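Folding the T-shirts again

Friday is laundry day in our house and for years it ended with a heap on the chair. Karim would pull a shirt from the bottom and the rest went on the floor. I've started folding everything properly on the bed, and it takes me until one episode of the radio serial is over.

The small bundle

I used to fold shirts wide and flat, the way my aunt Nawal does. They looked nice but didn't suit our drawer, which is narrow and quite deep. Now I go for a bundle that is taller than it is wide. The layers at the top never line up perfectly and I've stopped minding.
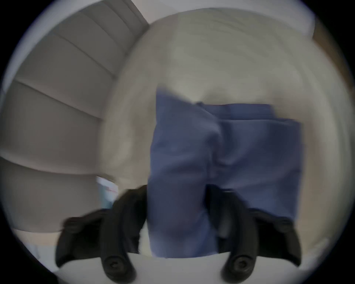 Starting on the bed

I lay each shirt out on the mattress first. The dining table is too short and one sleeve always hangs off. Pull the bottom corners out to the sides, smooth the middle with a flat hand, then bring the sides in. Cotton creases if you rush it, and the hem likes to roll up on itself, so I go back over that bit before the next fold.

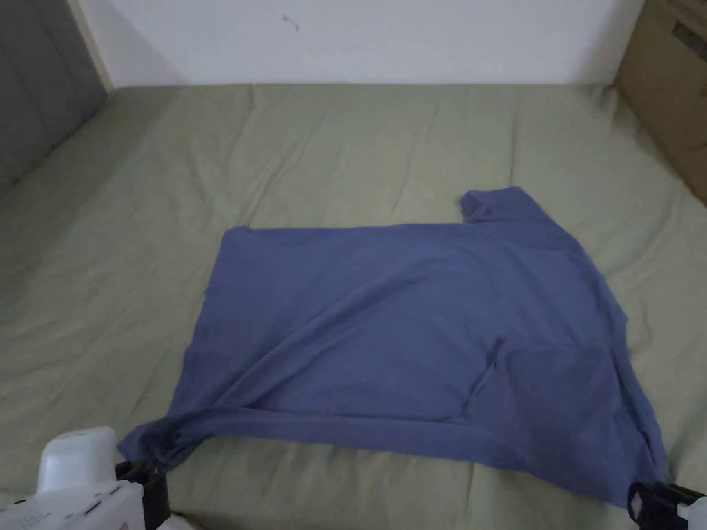 Blue T-shirt on the green sheet, partly folded.

The drawer holds all of Karim's T-shirts now, with a gap left at the back for socks. Jumpers still go on the shelf. I haven't found a good way with fitted sheets, so if you have one, leave it in the comments.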